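Casting out nines, and my big stack of notebooks

2019-02-21

I started going back over school math in August, mostly because my kid came home with homework I couldn't check. I bought a used workbook at a shop called Drikau and I've been doing a page or two at the kitchen table after dinner ever since. Last week I got to divisibility, and I've been boring everybody with it.

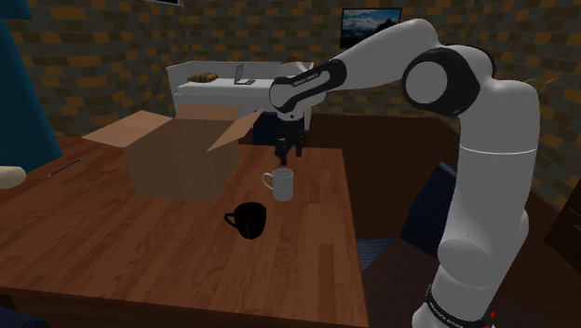

A white mug on a wooden table, both times.

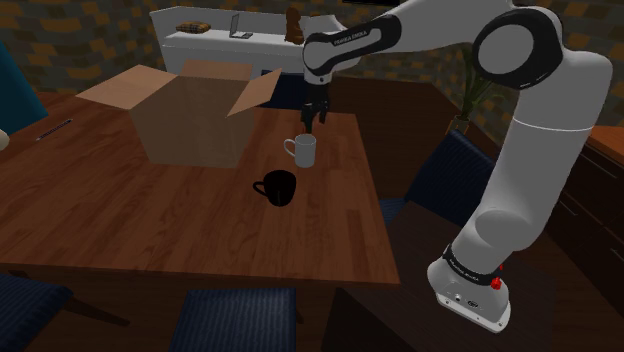
How can you tell if a number divides by nine without doing the division?

Add up its digits. If the total divides by nine, so does the number you started with.

I knew that rule as a kid, but I never knew why it worked, and the reason is so nice! Take 1000. It's 999 plus 1, and 999 is obviously a bunch of nines. Same with 100, which is 99 plus 1, and 10, which is 9 plus 1. So every digit in a number is some pile of nines with one copy of the digit left over, and when you add the digits you're just adding the leftovers.

Try 3948. The digits are 3 + 9 + 4 + 8 = 24, and 24 is two nines with 6 left over. So 3948 doesn't divide by 9, and the remainder is 6. (Do it the long way and you get 438 times 9, which is 3942, plus 6.) It does divide by three though – 24 is in the three times table, and the same trick works there.

Then 724. That's 7 + 2 + 4 = 13, then 1 + 3 = 4, so the remainder is 4. I did that one in line at Bokside with a bag of onions under my arm and felt very pleased with myself.

You can use it to check adding, too. 3948 + 724 is 4672. The leftovers are 6 and 4, which make 10, which goes down to 1. And 4 + 6 + 7 + 2 = 19, then 10, then 1. It matches! It won't catch everything – if you swap two digits by mistake the sum stays the same, and I did exactly that on page two of the exercises and marked myself right.

Next chapter is elevens, where you add and subtract the digits in turn. I've peeked and I don't get it yet.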